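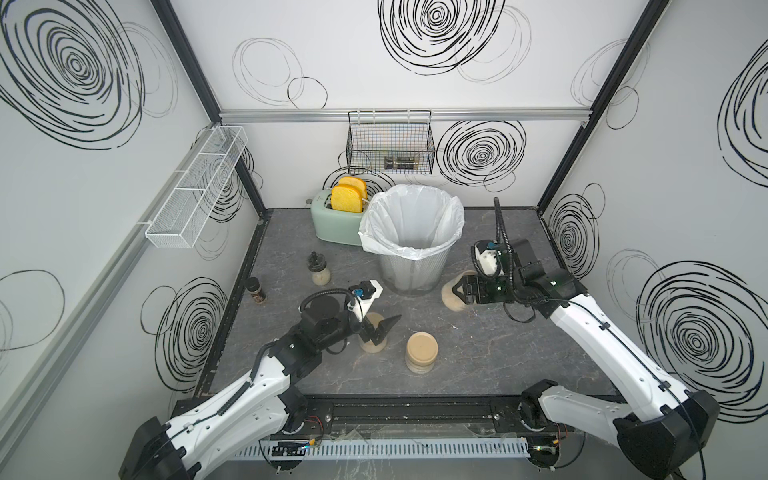
Waleck high schoolers get to sleep in this fall, and the buses are getting a makeover to match

17 Aug 2024

If you have a teenager in Waleck, you probably know already, because I'm guessing they told you before the district did. First bell at Emilen High is moving to 8:40 when classes start again, up from 7:25 last year. That's an hour and fifteen minutes more in bed, or an hour and fifteen minutes more on the phone, depending on whose kid you're talking about.

I've been covering the school board long enough to remember the last two times this came up, and both times it died over buses. This time it didn't. The board passed it in January, and the summer has gone into figuring out how to get everybody where they need to be.

The short version goes like this. The district has 2,772 students in all, and it runs one set of buses for everyone. Up to now the high school went first, then Lurnard Middle School, then the three elementaries. Starting this year the elementaries go first at 7:50, Lurnard goes at 8:15, and Emilen goes last. Same buses, mostly the same drivers, different order.

"We drew it up eleven different ways," said Pascal Rey, who has run transportation for the district since before I had this job. "The first one had a bus in two places at once. I kept that one on the wall."

Rey told me the fleet will cover 3,894 miles a week under the new plan, a little less than last year. The savings come mostly from the north end of town, where two routes used to pass each other on Quarry Road every morning with half their seats empty. Those are now one route. If you live up there, please check your stop, because several have moved. The one at the old feed store is gone and the new one is at the corner by the church.

I rode along on one of the practice runs this week (I asked, they said yes, I brought donuts). We left the garage at ten after seven and did the whole elementary loop on the east side without a single child on board, which is a very peaceful way to see a school bus. We hit the light at Mill Street red three times. The driver wrote down the time at every stop on a clipboard and we were back four minutes late. Rey wasn't bothered. He said they'd pull the first pickup forward by five minutes and run it again on Monday.

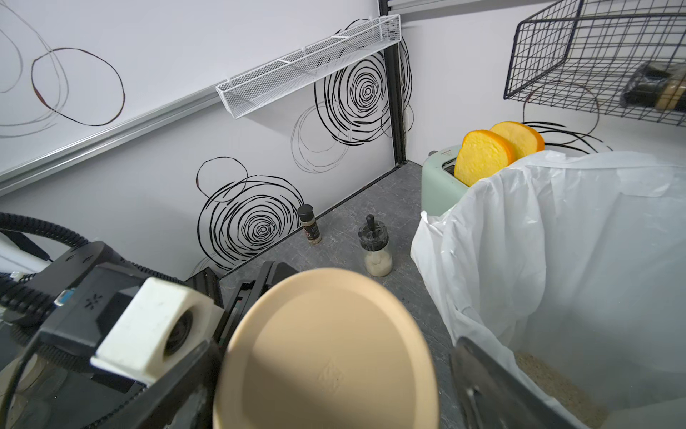

Now, not everybody is thrilled, and I want to be fair about that. The end of the day moves too. Emilen will let out at 3:35, and for kids who play a sport or have a job, that's a real squeeze. Odette Baudry has two boys on the soccer team and spoke at nearly every meeting last winter. She still thinks it's the wrong call.

"My older one works at the hardware store from three to six," she told me. "Well, he did. They've been nice about it, but that's an hour of pay he isn't getting, four days a week."

Away games are the other sore spot. Most of the schools Emilen plays haven't changed their hours, so teams will have to leave before last period on some days. Colette Le Goff, the principal, says the schedule has been built so that the last period rotates. A student who misses for a game won't be missing the same class every time. I had her explain the rotation to me twice and I think I've got it, but I wouldn't want to be quizzed on it. There's a color-coded version going home in the first-day packet.

Le Goff is in favor of the change, and she doesn't hide it. She taught first period chemistry for nine years before she moved to the front office.

"I used to do the interesting part of the lesson at the end of the hour, when they'd started blinking," she said. "I'd like our teachers to be able to start with it."

There are 532 students enrolled at Emilen as of this week, and the school plans to keep track of tardies and first period grades through the winter. The board will look at those numbers before it decides whether to stay with the new hours for a second year. So it's a trial, officially, although moving everything back would be a job nobody in the bus garage seems eager to take on.

What about the little kids? The elementaries are only starting ten minutes earlier than before, but some families who counted on an older brother or sister being home in the afternoon are going to have a gap. The district's answer is a bigger after-school program, which will run until 5:30 in all three buildings. Some 400 families filled out the survey on it back in the spring, and Rhydian Watkins, the program's coordinator, said the request that came up most was for a place to do homework that wasn't the gym. They're getting the libraries. Snack stays in the cafeteria.

Watkins is still short two staff members, by the way. The hours are 2:15 to 5:45, and college students are welcome to apply. He asked me to mention it and I said I would.

The bit I hadn't thought about until I heard it at Tuesday's meeting was the crossing guards. Timothée Vidal has worked the corner in front of Lurnard for longer than some of the teachers have been alive, and with the new order he'll be out there for one long stretch each morning where he used to have two short ones and a coffee break. He asked the board, very politely, about a folding chair. He's getting the chair. He also asked for the hedge on the north side to be trimmed so he can see down the hill, and the town has that on its list for next week.

A few practical things before I let you go. Bus routes are posted on the district website under Transportation, and paper copies are at the front desk of every school. Breakfast at Emilen will be served from 8:05. The building opens at 7:30 for students who have to be dropped off early - the library will be staffed, and the side door by the parking lot is the one to use. Open house at Lurnard is at 6:30 on the evening before classes begin, and sixth graders can try out their lockers then. Bring the combination with you, as the office won't be able to look it up that night.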